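Search reviews Search Go Reset

Filed under: Kitchen & Pantry > Scales > Counter scales

Three windows, one price: living with a shop scale at home

Posted by Christos Gavalas, Feb 14, 2026

I bought a greengrocer's scale because my kitchen scale gave up at the second kilo of tomatoes. It had been a good little scale, a glass Urkberg the size of a paperback, and it died showing the letter E.

The replacement is the sort of thing you've seen at every market stall in your life: white plastic body, stainless tray on top, three display panels along the front. Weight, unit price, total. I have no customers. I do now know what my own zucchini would cost me if I charged myself for them, and I have stopped buying them out of season.

The tray first, as it's the best part. It's shiny, with raised edges and long grooves pressed into it, and the edges matter more than I expected. Lemons stay put. On the Urkberg a lemon was a project. The grooves do collect flour, so if you bake, put a bowl down and tare it. Mine wipes clean with a damp cloth, provided you go along the grooves and don't try to be clever by going across.

Now accuracy. I tested it against the parcel scale at Karagiannis, the hardware place down the hill, using a bag of potatoes that came to 1144 grams on theirs. Mine said the same, and then said it again after I'd walked the bag home and up two flights, which is more consistency than I showed. Small amounts are another matter. It moves in steps, and it isn't interested in yeast. Anything under 20 grams it treats as a rumour. Keep a pocket scale for spices.

The labelling on the front is in Chinese, in red, and the leaflet was too. My neighbour translated the first page and reported that it told me to put the scale on a level surface. We left it there.

Size is the real cost. It has taken over the end of the bench by the window, next to the green crate everything comes home in, and it won't be leaving, as there's no cupboard in this flat that would have it. I looked at the slimmer Pismont, which folds, but it costs 444 dollars and I don't need a scale that folds that badly. The Cerkorau is cheaper and has a flat plate, so we're back to lemons.

Buy it if you split a produce box with the neighbours, bottle tomatoes by the crate, or grow more than you can eat. We divide ours between 2 households and the arguments have become much shorter. If you make one loaf a week, get something that fits in a drawer.

Four stars. It lost one for the beep, which arrives with every key press and which I've been trying to switch off since January.

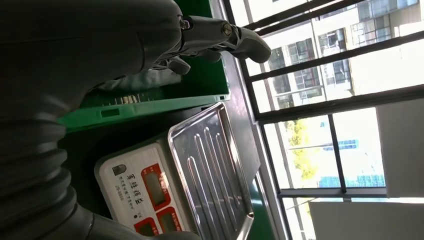
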